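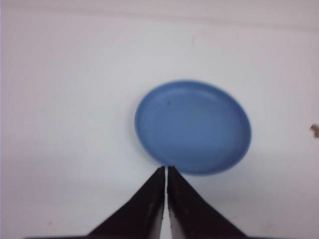
Shallow dish, periwinkle blue, matte finish. On the white table.

Isley Tableware — Gallery 4: Small Dishes

The small dishes are the part of the range people ask about most, so they have their own gallery page. All of them are round and shallow with a low raised rim. They are sold singly and in sets of four or six. Glazes are mixed in our Stulville workshop, and color can shift a little from one batch to the next. If you are matching pieces you already own, send us the batch number from the slip in the box and we will check the shelves before you order.

About the blue

Periwinkle is a medium blue with some violet in it. It was added to the range in February after a long run of test tiles. Adoración Moya mixed the final version, which is number 7 in her glaze book. The earlier ones were either too gray or went purple next to white plates.

The matte surface changes with the light. On the dish at the top of the page, the inner wall of the lip shows paler along the upper and left side, and the floor gets gently darker toward the lower right. It is one glaze all over. Customers sometimes ask if the rim is done in a second color, and it is not.

Shape

The floor is flat and the wall is short. It suits olives, salt, rings, keys, a bar of soap or a tea bag. It will not hold much soup — for that, see the Fernberg bowls in Gallery 6.

Care

Wash by hand or on the top rack. Metal spoons can leave gray marks on a matte glaze. A paste of baking soda and water takes most of them off. Do not use steel wool.

Other colors

The same dish is made in chalk, moss and a dark brown called Semwal. Moss is out of stock until the next firing. Chalk is the plainest of the group and marks the least. Semwal has a slight sheen, so it does not match the others exactly when they are stacked together.

Ordering

The item number for the periwinkle dish is 2,162. Please write it on the order form along with the color name. Single dishes ship in a small carton and sets ship flat with card between each piece. Seconds are kept at the workshop and are not sold by mail.

Next: Gallery 5, Plates and Platters
Back to all galleries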